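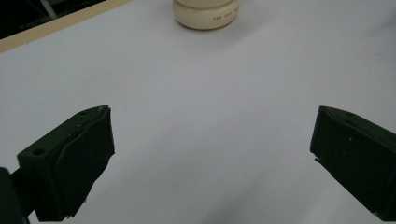
Grudorik Software Working Group
Minutes of the meeting held at Ovthorpe on 10th December

Present: Viola Marino (chair), Aldo Gentile, Benedetta Carbone, Eirlys Landeg (minutes)
Apologies: Ilaria Zanetti

1. Minutes of the previous meeting

The minutes were approved with one correction. Under the item on log storage, "deleted" was changed to "archived." The action on Mr. Gentile to update the build server was reported complete. The action on Ms. Zanetti to review the license terms for the playback viewer was carried forward.

2. Fiore release status

Mr. Gentile reported that 13 issues were open against the Fiore perception module. The group agreed that three of these should block the release: the mask failure on pale objects, the memory growth during long playback, and the incorrect units in the exported gripper width. The remainder will be sorted by Mr. Gentile and circulated before the code freeze.

Ms. Marino asked whether the release could go to Prurville without the new playback viewer. Ms. Carbone replied that it could, as the Prurville team still uses the older tool and has not asked for a change.

3. Segmentation of pale objects

Ms. Carbone presented her findings on the mask failure. The segmenter depends too heavily on brightness, and the boundary between an ivory object and a white table is often lost along the base. Dark fingers on the same surface are separated without difficulty. She has tested a version that gives more weight to color temperature and to the soft shadow at the point of contact. Results were better at the base but worse along the upper curves, where highlights are mistaken for table.
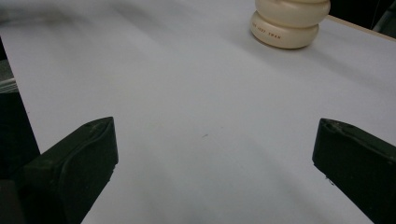 Gripper view: two-tier ivory object beyond the open fingers, upper tier partly out of view.

Ms. Marino noted that objects running out of the top of the view should be handled separately. The current code fits a full outline to whatever part is visible and reports a height that is too small. It was agreed that the module should return a "partial" flag and no height in such cases. Mr. Gentile asked that the flag be added to the message format now, so that the planner is not changed twice.

4. Small marks and printed text

The group discussed false detections. Specks on the work surface are at times passed to the planner as objects. Mr. Gentile proposed a minimum area setting, to be applied after the masks are merged. Ms. Carbone was concerned that a fixed value would also remove thin parts seen from a distance. A setting scaled by estimated distance was preferred.
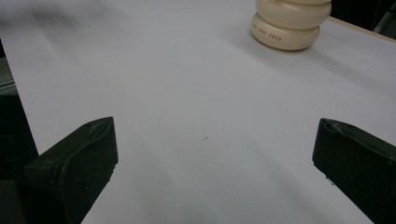 Gripper view: small dark speck near the center of the table, printed lettering on the lowest part of the cream object.

Text reading was also raised. Lettering that follows a curved surface is read only in part, and the reader returns these fragments with high confidence. It was agreed that text output will remain off by default in this release.

5. Two-arm planning and frame alignment
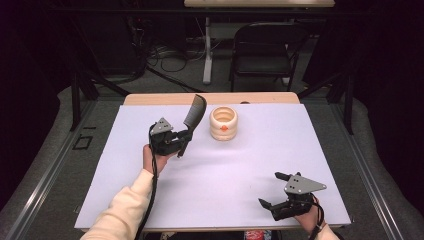 The planner currently treats the left and right grippers as separate problems and checks for collisions only after both paths have been produced. Mr. Gentile reported that this wastes planning time and rejects many paths that a small delay on one side would make safe. He proposed a shared timeline, with priority given to whichever side is holding something. Ms. Marino asked how a held item would be represented, and gave the case of a comb clamped by the spine in the left gripper while the right gripper is open and empty. Mr. Gentile answered that the held item would be added to the collision model of that gripper, including any part extending below the fingers, such as the comb's handle. Ms. Carbone requested that a container standing between the two grippers be kept in the model even when one view loses sight of it. This was agreed, with a time limit to be set in the configuration file.

6. Regression tests

Ms. Landeg stated that the nightly test run had grown too long to finish before the start of work. The group agreed to divide it into a short set, run on every change, and a full set, with results to be kept for 48 hours unless a failure is recorded.

7. Actions

Mr. Gentile: circulate the sorted issue list; draft the shared timeline design.
Ms. Carbone: add the partial flag; test the scaled area setting.
Ms. Landeg: divide the regression tests and update the wiki page.
Ms. Zanetti: license review (carried forward).

8. Next meeting

To be arranged by Ms. Landeg once the Fiore code freeze has been confirmed.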